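Wrist camera loses a shiny-table pickup (student club project)

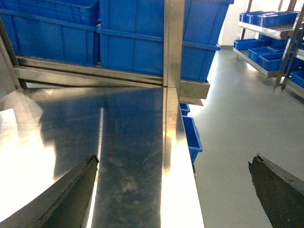
benchmouse replied to an older thread of mine that a student team should fix its lighting before it touches a single line of code, and that most of what gets posted in the vision section is a lighting problem. I took that advice and it helped some, but we are still stuck, so I am starting a new thread.

Posted by osprey_lab in Robotics, Student Projects

We are a college robotics club working on the handling task for the Pladlow competition. The arm has to find one upright cylinder on a stainless table, close on it, lift it, and put it in a blue bin. The object is a 4680 size cylinder in an orange sleeve. We use a head camera to find it and a wrist camera to line up the last part of the approach.
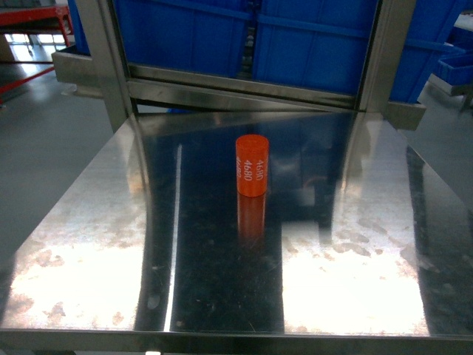
The head camera step is fine most of the time. We threshold on orange, take the biggest blob, and use the bottom of the blob as the point where the cylinder meets the table. The trouble is that the reflection in the metal is also orange. In some positions the blob includes the reflection, the bottom point lands too close to us, and the arm goes to the wrong place. Over 217 logged runs we had 13 where the gripper closed on nothing. All but one were this.

We can't cover the table. The rules say the surface stays bare. We have a Torkis board doing the vision and it is slow, so a big neural network is probably out. We have until May. What would you try first?

2 replies

Posted by dull_endmill

Stop using the bottom of the blob. Use the top. The top face of the cylinder is an ellipse and the reflection doesn't have one on that end. You know how tall the part is and you know where the table is, so once you have the center of the top face you can work out where the base is.

Steps we used on a similar job:

Calibrate the head camera to the table plane. Do this again every time someone bumps the mount.
Find the orange blob as you do now.
Keep only the upper part and fit an ellipse to the top edge.
Project the center of the ellipse onto a plane at part height, and not onto the table plane. This is the mistake everybody makes.
Send the arm to that x and y.

The reflection should also come out darker and duller than the part. A brightness cutoff will remove a good bit of it, but it will fail when somebody opens a door and the light changes, so don't depend on it alone.

For the wrist camera, lock the exposure. If it is on auto, the glare off the steel will pull everything else dark as the arm comes down. Set it by hand with the arm at the approach height and leave it there.

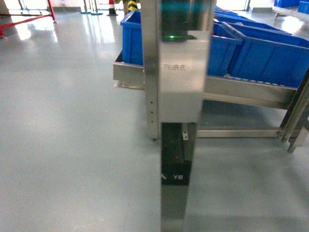

One more on calibration. Check it at the near edge and the far edge of the table, and at both sides. Ours was good in the middle and off by 12 mm at the corners, and we blamed the vision code for a month. Write the numbers down with the time of day, so you can see if it drifts between morning and evening.

Edit: the Dremach calibration sheet works for this. Print it at full size and turn off "fit to page."

Posted by wobbly_axis

Polarizing filter? Worked on my fish tank photos. Not sure about metal.

Comments on this reply

osprey_lab: We tried one. It didn't do much on the bare steel. Thanks though.

dull_endmill: It won't do much on metal unless you polarize the light source too. With windows in the room I would skip it.

osprey_lab: Top ellipse is in. We did project to the table plane the first time, so thanks for the warning. We are going to do 600 runs with it in the Haddad lab before we change anything else, and I will post the count here.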